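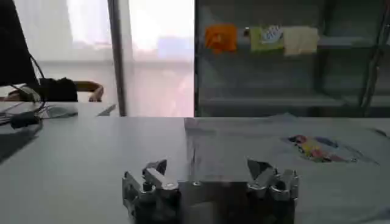 Carola Lenz says she would have sealed the loft hatch first, had anyone told her, and spent the money on insulation later. Her house in Plarkwood got 200 millimeters of mineral wool across the attic floor in August, laid over the 100 that was already there, and the upstairs hallway was still drafty when the crew left.

Her complaint is a common one. Attic insulation slows heat moving through the ceiling, but it does little about air that slips past it. A hatch with no gasket is a hole in the ceiling with a board resting on it. So are the gaps where pipes and cables come up through the plaster, and the open top of a boxed-in chimney.

Wolfram Ehlers has fitted insulation for Devadiga, a small contractor, for most of his working life. He now quotes air sealing as a separate line on every job. Some customers cross it out.

"They see the wool and they understand the wool," Ehlers says. "A tube of caulk doesn't look like much for the price. What they're paying for is me lying on my stomach under the eaves."

The work is slow. Old insulation has to be rolled back so the ceiling can be checked joint by joint. Small cracks get caulk, wider ones get foam, and anything near a flue needs sheet metal and a sealant rated for heat. Attic vents at the eaves must stay open, or moisture collects on the underside of the roof.

The hatch is the part most owners can do themselves. Foam weatherstripping goes around the frame where the panel sits. A rigid board is glued to the back of the panel, and 2 latches pull it down tight. Lenz did hers in an afternoon with a kit from Skolamden, the hardware store on the Pitow road, and had to plane one side of the panel before it would close.

She has kept the crew's invoice. The air sealing line is still on it, with a pencil mark through it in her own hand. She plans to have the pipe gaps done before the heating goes on.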